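Plant Records and Nomenclature Assistant
Wysocka Collection of Tender Bulbs, Jundden

Fixed term, 28 hours per week, on site. Reports to the Curator of Living Plants.

The Wysocka Collection holds 1,384 accessions of cormous and bulbous plants, most of them from winter-rainfall regions. The core of the holding is in the iris family, with smaller groups in Amaryllidaceae, Hyacinthaceae in the older sense, and Oxalis. Plants are grown under glass in two frost-free houses and one unheated house on the Soven side of the site. The collection has been built up from private gifts, seed exchange and a small number of documented wild-source introductions.

The records were moved from index cards to a database in stages, by several hands, and the result is uneven. Names were entered as received. Some follow the donor's label, some follow the catalog in use at the time, and some were corrected on the card but not in the database. A number of taxa appear under two or three genus names. We are hiring an assistant to bring the records to a single standard and to help prepare the printed and online checklist.

Duties

Check each accession name against the reference list adopted by the collection. Record the accepted name, author citation, basionym where relevant, and the name under which the plant was received. The received name is never overwritten.

Reconcile the card index, the database and the pot labels. Discrepancies are logged by accession number and passed to the curator with a proposed resolution.

Prepare voucher specimens from flowering plants, with field labels, measurements of fresh material and a note of flower color against the chart held in the lab. Peak flowering is from late winter through spring, and leave is restricted in that period.

Trace early introductions in nursery catalogs, garden lists and illustrated periodicals. For each taxon in the checklist we give the earliest date of cultivation we can support from a printed source, with volume, plate or page.

Write short entries for the checklist: habit, leaf, height, flower, season, synonyms, sources. Entries run to 60 words at most and follow the house format.

Assist with repotting during dormancy. Corms are lifted, cleaned, counted and returned by accession, and the counts are entered the same day.

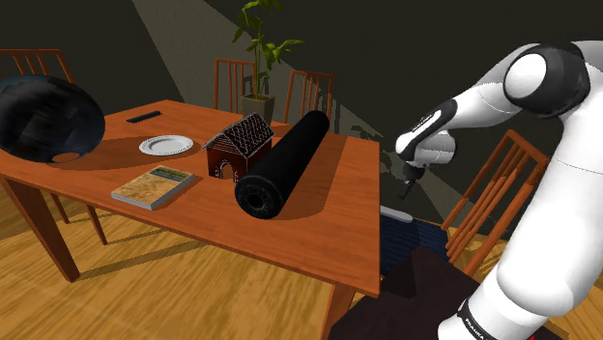
Repotting and sorting take up most of the dormant season, and applicants should expect bench work as well as desk work. Each accession is handled alone from start to finish, and no second pot is opened until the first is labeled and back on the staging. Corms smaller than a pea are kept if they are sound. Cleaning is done at waist height on a plain surface with good access from the front and both sides; a wooden dining table with a lightly grained top and slender legs, of the kind shown, is suitable in size and shape for dry sorting but not for mixing compost, which is done on the steel benches in the potting shed. Offsets found outside the pot rim are treated as unidentified and do not go back into the accession. They are grown on under a temporary number until they flower.

Required

A degree or diploma in botany, horticulture or a related subject, or equivalent experience in a documented plant collection.

Working knowledge of the rules of botanical nomenclature, including author citation, priority and the treatment of illegitimate names.

Ability to use a dissecting microscope and a standard identification key to species level in at least one petaloid monocot family.

Accurate data entry. Shortlisted applicants will complete a timed exercise using 11 sample records with known errors.

Ability to lift trays of filled pots and to work in glasshouses in warm and cold conditions.

Desirable

Reading knowledge of botanical Latin. Most of the early descriptions we cite have not been translated.

Experience with Gladiolus, Moraea, Babiana or Lachenalia in cultivation.

Experience with herbarium mounting.

Familiarity with Clukgate, the records program used by the collection. Training is given to those who have not used it.

Conditions

The post is for 3 years. There is a probation period of six months, with a review at the midpoint. Core hours are 9:30 a.m. to 2:30 p.m.; the remaining hours may be arranged with the curator. Occasional early starts are needed when vouchers have to be taken before flowers open fully, and time is given back in the same month.

The work is based in Jundden. The library and herbarium room are on the upper floor and are reached by stairs or by the goods elevator. The Soven house is a ten-minute walk from the main building. Remote work is possible for literature searches only, by agreement.

Protective clothing is supplied. Some of the plants held are toxic if eaten and some cause skin irritation, and gloves are required when handling cut material of Moraea and several of the Amaryllidaceae.

How to apply

Send a résumé, a cover letter of one page, and one sample of descriptive or taxonomic writing of no more than 500 words. The sample may be published or unpublished and may cover any plant group. Give the names of two referees, one of whom should be able to comment on your record keeping.

Applications are accepted until the end of October. Interviews will be held in Jundden in November and include a tour of the houses and the timed records exercise. The successful applicant will start in December, before the main flowering season.

Applications should be addressed to the Records Office, Wysocka Collection, Jundden, and marked "Nomenclature Assistant." Late applications will not be considered. Applicants who need an adjustment for the interview or the exercise should state this in the cover letter.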